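Sofa creeping on pale floor, plus dust in tufted fabric

seren_prothero
Posted 28/03/2019

Two problems with one piece of furniture.

The sofa is a Calitz three-seater, beige fabric, tufted back, wide square arms. Base sits very low. The feet are short plastic blocks, and the whole thing walks backward when anyone sits down hard. I measured 2 inches of travel in a week. The floor is pale and smooth, and I don't want anything under the feet that will stain it. The last set of rubber cups left brown rings in my old apartment.
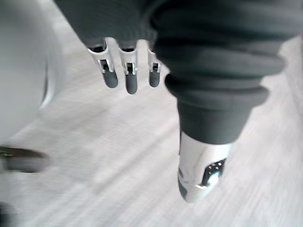 Floor color, for anyone suggesting black rubber.

Second problem is the tufting. Dust settles in the dimples and the upholstery nozzle doesn't reach the bottom of them. Suggestions for either are welcome.

emerson_h
What is the floor? Vinyl, laminate and sealed wood all need different answers. Brown rings are typical of rubber on vinyl. The rubber reacts with the flooring and the stain goes into the material, so it does not clean off.

seren_prothero
I don't know. It came with the rental and the landlord doesn't know either. I'm treating it as vinyl until somebody proves otherwise.

emerson_h
Then no rubber at all, including the "non-marking" kind. Imular sells a felt pad with a silicone grip face. Fit it felt side to the foot, grip side down. Clean the floor under each foot first or the grip picks up grit and lets go.

Coutinho_C
Disagree on silicone. I had it under a bookcase for 600 days or so and it left a dull patch. No color change, but visible at a low angle. A rug under the front feet solves it with nothing touching the floor except the rug backing.

emerson_h
And what is the rug backing made of?

Coutinho_C
Mine is woven cotton. Fair point, though. Many are latex, which is rubber again. Check the label.

Getsemani_T
Before buying anything, look at the weight distribution. If the sofa moves backward under load, the cheapest fix is a wood batten between the rear of the base and the wall. Cut it to the gap, wrap the ends in felt, done. Mine cost nothing and has held since June. The floor is not involved.

seren_prothero
The sofa doesn't stand flush to the wall but the gap is constant, so a batten could work. I'll measure it. Anything on the dust?

janaina.moura
I clean upholstery for a living. For tufting, skip the wide nozzle. Use the round brush with soft bristles, suction at the lowest setting, and turn it a quarter turn in each dimple. Then do the seams between the seat panels with the crevice tool. Do it every two weeks and you will not need wet cleaning more than once a year. Don't use a stiff brush. It raises the fibers around the tuft and the dimple ends up a different shade from the rest.

Are the throw pillows dyed? Denim-type blues can transfer to light fabric.

seren_prothero
Two pillows, one light gray with a slight sheen, one slate blue. The gray one stays against the back at the left end. The blue one migrates to the middle of the seat.

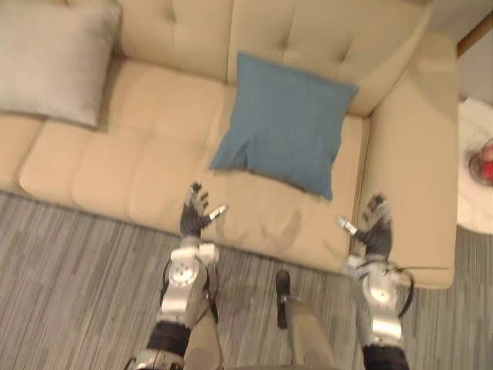 I wiped the blue one with a damp white cloth just now and got a faint tint on it. Very faint. The cover has a zipper, so it can come off for washing.

janaina.moura
Wash it alone, cold, and repeat the cloth test once it's dry. If it still tints after two washes, keep it off the beige or replace the cover. Musdale has plain covers in a solution-dyed fabric that don't bleed.

Coutinho_C
A cup of vinegar in the wash sets the dye.

janaina.moura
It doesn't, at least not on cotton with modern dyes. The only thing that helps is rinsing out the loose dye. A dye-catcher sheet in the drum will show you how much is coming out.

Coutinho_C
It worked on my jeans.

emerson_h
Your jeans had probably been washed enough by then.

seren_prothero
Gap at the wall is 250 mm at both ends. That's a long batten. Would it bow?

Getsemani_T
Not at that length. Use two, one near each arm, and stand them on edge. Anything sold as 2x4 is far stronger than you need. Screw a crosspiece between them so they can't tip over when the sofa shifts forward for cleaning. Paint optional.

seren_prothero
Two battens and a crosspiece, then. The blue cover is in the wash by itself.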